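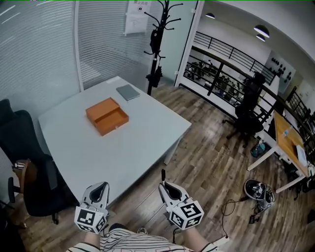 Checking the Dirnside hand-held pair before a shift takes me 13 minutes, and I do it even when I'm running late. You want both grippers up in front of you, over open floor, with the marker cubes in plain sight. I leave the orange drawer box on the white table with its drawer pulled partly out, so my first grab has a tab to aim for. Mind your cables too — mine tends to hang from the right gripper straight down to the floor, and I've stepped on it more than once!

Daily set-up

1. Wipe the finger pads with a dry cloth. No alcohol, please, it makes them slick.
2. Look over each marker cube. If a face is scratched or peeling, swap the whole cube (Borwood sells them in packs of 2).
3. Plug in, then squeeze each trigger 50 times, slow and full. It's dull, I know.
4. Open Fundetti and hit Zero with both grippers fully open.
5. Grab the drawer tab, pull, let go. Watch the width reading as you do it.

Note: If the reading sticks, I unplug that side, wait a bit and go back to step 4.

Caution: Never tighten the cube screw with the power on. I cooked a Suvarna board that way in April.

Pads are due for a change every 400 hours. Write the date on the inside of the housing.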